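Silham Bench Two – twin-arm folding station

Home automation > Benchtop kits > Twin-arm stations

Print this page | E-mail this page to a friend

Bench Two is for people who have worked out that folding is a two-handed job and would like the hands to be somebody else's. You get a matched pair of arms, a mounting rail and enough cable to keep things interesting. You supply the table, the patience and the T-shirts.

It sits one up from our single-arm Jutis kit, which remains a fine way to move a sock from one place to another. Cloth is harder. It sags, it creases, and it never comes out of the basket in the shape you taught the software to expect. With a second gripper you can take a corner in each and pull the fabric taut, and at that point a shirt starts behaving a little more like an object.

The arms bolt to black plates on an aluminium rail, so they stay the same distance apart whatever the table is doing. Control is through Craddock, our own desktop program, which records a task as you guide it and plays it back as often as you can bear. Craddock has been described in writing as "an acquired taste". We have since moved the stop button to somewhere you can find it.

Green cloth, one arm to a side:
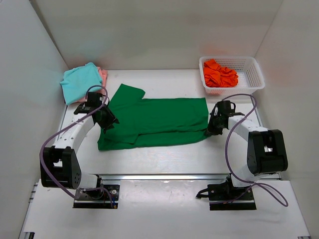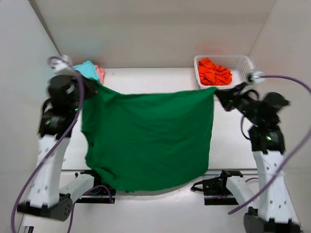 Speed is the first thing everyone asks about, so let's get it over with. You are quicker. Your teenager is quicker, in theory. Bench Two is meant for teaching labs, small workshops and anyone writing their own handling routines, and if all you want is a tidy drawer we can recommend standing up.

In the box
Two arms with grippers fitted
Rail, plates and bolts
Cable set
Craddock licence for 3 computers
Printed manual, 144 pages, index at last

Price: £1,693 including VAT
Spare gripper: £289
Table, walls and laundry not included.

Set-up takes an afternoon if you read the manual and a weekend if you don't. Leave clear space behind the arms for whatever is waiting its turn, and route the cables before you tighten anything. The Akix foot pedal plugs straight in and is sold separately. Owners of the first Bench can keep their rail, but the old plates won't fit, and we're sorry about that.

Page updated 22/01/2019

Comments (4)

inside_out: Does it do fitted sheets?

Silham support: No. Neither do we.

plumbline: Had mine since before Christmas. Good solid rail, and Craddock is fine once you stop arguing with it. Dark towels took a lot of fiddling.

mrs_t_bench: Can the plates be bought on their own for the old rail? I can't see them in the shop.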